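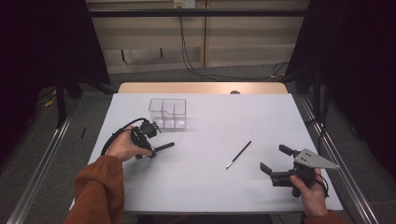 Photo: Sekar Pelupessy

Night trains and sleepers: your questions answered

I get a lot of emails about sleeper trains, and most of them ask the same handful of things, so I've put my answers in one place. I've been taking overnight trains for years (mostly with my friend Florence, who can sleep through anything, and without whom I'd have given up after the first trip). If your question isn't covered, leave a comment underneath and I'll get to it eventually!

What's the difference between a seat, a couchette and a sleeper?

A seat is a seat. It might recline a bit, it might not, and the lights may well stay on all night. A couchette is a bunk in a shared compartment, usually four or six to a room, with a pillow, a sheet and a blanket. A sleeper is a proper little bedroom for one, two or sometimes three people, with a made-up bed and normally a washbasin. Some have their own shower and loo, but you pay for it.

I nearly always go for a four-berth couchette. Six is cosy in the summer, and by cosy I mean you'll know what everybody had for dinner.

How far ahead should I book?

As soon as the tickets come out, if you want a private compartment. Popular routes lose those first, and the ladies-only couchettes go quickly too. Seats tend to hang around much longer. I once booked a seat on the afternoon of travel and had the pair to myself, but I wouldn't plan a wedding trip around that.

Bear in mind that night trains often go on sale later than the daytime ones, especially when there's a timetable change coming or engineering work on the line. If your date shows nothing at all, it may simply not be loaded yet. Try again in a week before you panic and book a flight.

Will I be put in with strangers?

In a couchette, yes, unless you book the whole thing. In a sleeper it depends on the company. Some will sell you one bed in a two-bed room and put somebody of the same sex in the other one, and some only sell the room. Read the small print before you pay.

People are mostly lovely, by the way. Going up to Skidalstead we shared with a retired music teacher called Harvey Poirier, who had brought a whole fruit cake and insisted we help him with it. We still send each other Christmas cards.

Which bunk is best?

Top, if you can manage the ladder! You get the luggage shelf more or less to yourself, and people don't sit on your bed. It's warmer up there though, and you can't sit up straight. The bottom bunk is easier for midnight loo trips and for anyone with bad knees, but it does double as the sofa until everyone agrees it's bedtime. The middle one is the one I'd leave alone.

If you can choose your berth when booking, do it then. Swapping on board is possible, but it relies on other people being nice about it.

How much luggage can I take?

More than on most planes, and you won't generally find anyone weighing it. You do have to lift it yourself, and the gap under the lower bunk is lower than you think. A soft holdall squashes in where a hard case won't. I keep a small bag with my toothbrush, water, phone charger, earplugs and a jumper, then shove everything else out of the way before the others arrive.

Is it safe?

I've never had a problem. Compartments lock from inside, and there's usually a second catch or chain that can't be opened with a key from the corridor. Use both. Passport, money and phone go at the bottom of my sleeping bag liner or under the pillow. In the seated coaches I'd be a bit more careful, as people get on and off all night.

What happens at borders?

It varies an awful lot. On some routes the attendant keeps your ticket, and occasionally your passport, and hands them back in the morning. On others you'll get a knock at 3am and a torch. Keep your documents where you can reach them without waking the entire compartment.

Is there anything to eat?

Sleepers often include a breakfast, which can be anything from a roll and jam to something you order from a list. Couchettes sometimes get a coffee and a roll. Dining cars are wonderful when they exist, but check that yours really does! I take a picnic regardless. Cheese sandwiches travel well, boiled eggs will lose you friends.

What if the train is cancelled or badly late?

Stay near the staff and keep your receipts. The company should normally get you to where you're going or give you your money back, but the exact rules depend on the country and the ticket. If you've booked two legs separately, the second company may not care at all that the first was late, so I leave a good few hours between them, or a whole night if there's a ferry involved.

Does my rail pass cover it?

Usually the travel part, but you'll still pay a supplement for the bed, and there may be a limited number of places set aside for pass holders. Book those early as well.

Can I take children?

Yes, and they'll probably love it more than you will. My niece talked about her top bunk until well into April. Under a certain age they often go free if they share your berth, but look at the width of the berth before you decide that's a bargain.

Will I sleep?

A bit! Second nights are better than first ones. I always plan a slow morning at the other end, find a café near the station, and ask the hotel whether I can drop my bag off early. They've nearly always said yes.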